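What your open rate is really telling you
Speaker notes, Doğukan Erdem, April 7, 2020 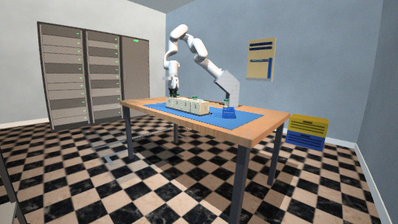
Opening (keep it short)

Ask for hands: who reported an email open rate to someone senior last month? Wait. Then ask who believed it. Usually fewer hands. If it's the same number of hands, skip the joke and go straight to the Hovell figures.

I've been sending newsletters for clients for a long time and I have put that number on more slides than I want to admit. I'm not here to tell anyone to stop sending email. I'd like you to leave a bit more suspicious of the dashboard than when you came in.

Where the number comes from

An open gets counted when a tiny hidden picture in the message loads. If the reader has pictures switched off, they can read every word and not be counted. If a preview pane loads the picture while they're scrolling to something else, they are counted. Some office mail filters load everything before a person gets near it.

So we have people who read and don't show up, and people who show up and didn't read. We add them together, divide, and give it to the board with a decimal place. Pause here.

Hovell

Garden furniture, list mostly built from old orders. They were proud of their subject line tests and ran one with every send. Each half of the test went to 200 people. One line got 20 more opens than the other and was declared the winner, and after that every subject line had a question mark in it.

I asked them to send the same line to both halves. Same words, same time. The gap was 17. Say it again slowly, people miss it the first time.

They didn't like that, and I don't blame them. A year of tests had been built on it.

Someone will ask what the right sample size is. Answer: bigger than yours, and it depends how small a difference you care about. Don't get drawn into the maths on stage, offer to talk at the break.

Vondura

Different problem. They had a re-engagement campaign, the "we miss you" sort, sent to anybody with no recorded open since September. Went out to a segment marked dead. 332 of those people had bought something in the same period. Their own order system knew. The email tool didn't, and the email tool was the one deciding who was dead.

Don't overdo the laugh. Most rooms have somebody who has done this.

What I'd look at instead

Replies. Orders that can be matched to a person on the list. Unsubscribes, though people also just ignore you for years. Clicks are better than opens, but filters follow links too, so don't swap one comfort for another.

Ní Bhriain, the agency I did the second project with, had a crude habit I've since stolen. Once in a while they hold the newsletter back from a slice of the list, picked at random, and compare sales later. Clients hate it. It's also the only thing on this list that I'd bet my own money on, and even then it can come back with no clear answer.

Vendor bit – cut if running late

Futusar pitched us an "attention score" last year. I asked what went into it. Mostly opens. I asked for the rest and was sent a brochure.

Questions

Likely first one: "My boss wants the open rate, what do I do?" Give them the open rate. Put orders next to it, same size type, and see which one they ask about after a few months.

Water is on the left. Clicker sticks, press twice.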